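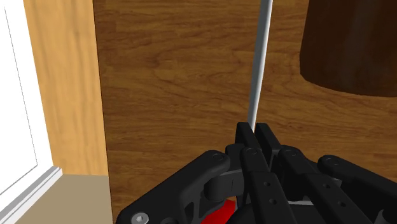 Figure 3. Simulated view: black multi-fingered gripper with a thin white rod, wood-grain surface behind.

4.2 Consular reporting and the Flenddale talks

The second group of records concerns the consular posts that reported on the Flenddale talks between the two river states. The archive holds 152 cables from this period, of which 16 were sent by the post at Kelliren. Most are short and deal with visas, border passes and the welfare of seasonal workers. Only a small share mention the talks directly, and these were usually written within a day of a formal session.

Derkach (Zoriana Derkach, in her earlier study of the same posts) argued that consular staff had little influence on the negotiating position. Our reading supports this in part. The Kelliren cables of October gave the ministry its first firm estimate of daily crossings, at about 3000 persons, and the figure was repeated in the opening statement of the delegation. It was later disputed by the other side, which accepted no more than 1000.

The Boiko memorandum treats the dispute as a matter of method. Kelliren had counted return journeys separately, while the opposing delegation had counted each traveller once. Neither delegation raised the point at the table, and the final text of the agreement gives no figure for crossings. The annex on border passes is discussed in Section 4.3.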